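Chapter 16
Dividing a Surface: Grids, Datum Lines and Cells

429 shares · 25 comments

A grid turns a surface into a set of addresses. Once two lines have been fixed at right angles, any point can be stated as a pair of distances, and any area as a pair of labels. Surveyors apply the method to fields, tilers to floors, and archaeologists to trenches. The scale changes; the procedure does not.

This chapter treats small grids, those laid out by hand on a floor or bench. Line width matters more at this size than on open ground. A line 25 mm wide takes up a measurable share of a 40 cm cell, and the worker must decide whether distances run to its edge or its center. The Telmont convention, used throughout this book, measures to the center.
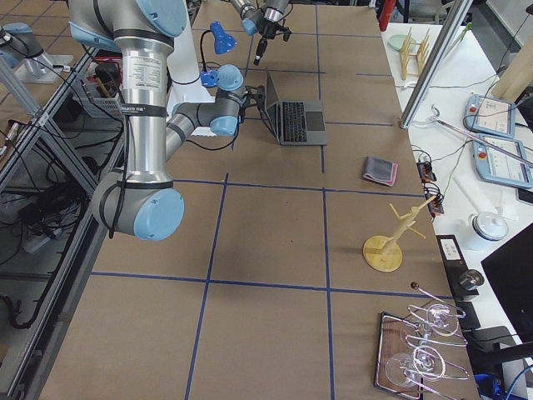
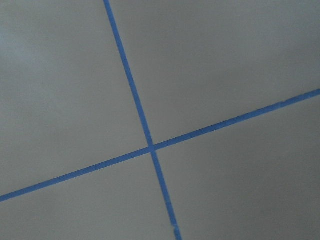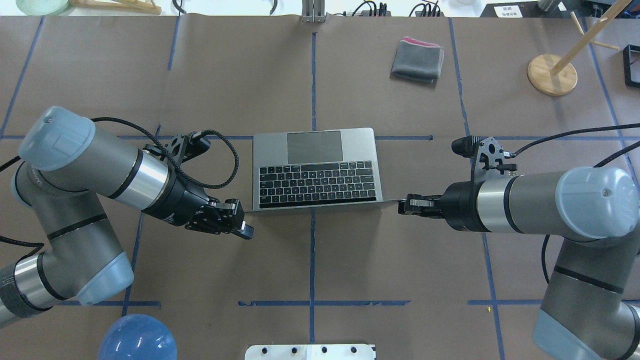

Figure 16.1. Surfaces divided with blue tape.

Three terms are needed at the outset. The datum is the line from which all others are measured. A node is the point where two lines cross. A cell is the area enclosed by four lines — or by fewer, where the surface ends before the grid does.

Section 16.1 sets out the datum. Section 16.2 covers squaring by diagonals, and Section 16.3 applies both to the Plomitz floor plan introduced earlier.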